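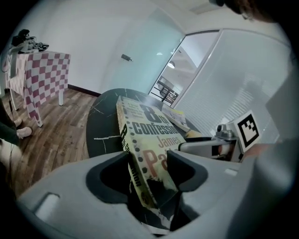

8th Confession, up next 📚

1/ OK so it's Thu 1 September and I'm finally doing the thing I've been threatening since January: reading only what I already own. No new books till the shelf by the stairs is cleared!

2/ The shelf has 48 books on it. I read 11 between New Year's and Memorial Day, then got cocky and went to the Lockwood library sale (a mistake, a very fun mistake) and came home with a full tote bag.

3/ Rules, for anyone playing along: library holds I already placed are fine. Gifts are fine. "I bought it as a gift and then read it first" is NOT fine, and yes Malcolm Entwistle I'm looking at you.

4/ I'm starting with thrillers because my brain is fried from work and I want short chapters. Give me a cliffhanger every few pages and I'll stay up till 2 like a teenager.

5/ Yes I read series out of order. I know! I've gotten so many replies over this. If the detective got divorced three books ago I'll figure it out from context.

6/ After that it's the big one, a 1000-page family saga my aunt swears by. She's been asking how I like it for years and I keep saying "so rich, so layered." I'm on the dedication page.

7/ Reading spot is the back table at Bastorico till the weather cools off. They don't mind if you nurse one iced coffee forever, and the almond thing is back (get there early, it goes fast).

8/ Tell me the oldest unread book on your shelf and how long it's been sitting there. Bonus points if you've moved apartments with it more than once.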